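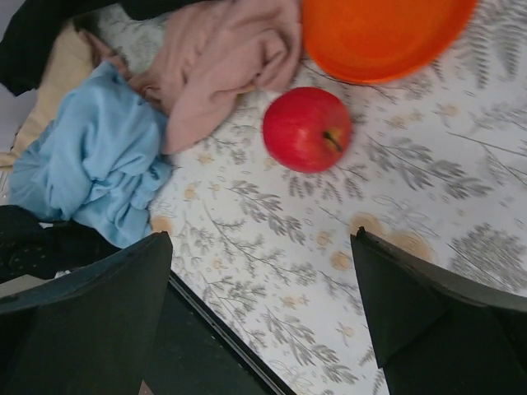 Do the cloths get ironed before folding practice? Only the tablecloth, and even that is optional under 40 creases.

17 Apr 2018
By the Oltthorpe linen bench

1. Spread the floral tablecloth. Gray sprigs, peachy blossoms, very much Sunday lunch at an aunt's.
2. Orange plate down, red thing near it – dessert, in theory. Crumple the black, pink and blue cloths and scatter.
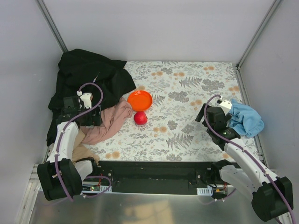 3. Fold darkest first. Black hides its own edges, so do it while patience lasts.
4. Stack by size. The Wivari sheet wants quarters, the Szewczyk sheet wants thirds. I did quarters and filed the other one under September.

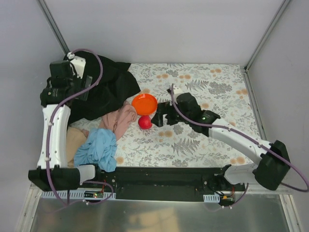
A note penciled in the margin objects that thirds stack flatter, and that the blue should go first anyway. Will try it on the next 2 rounds.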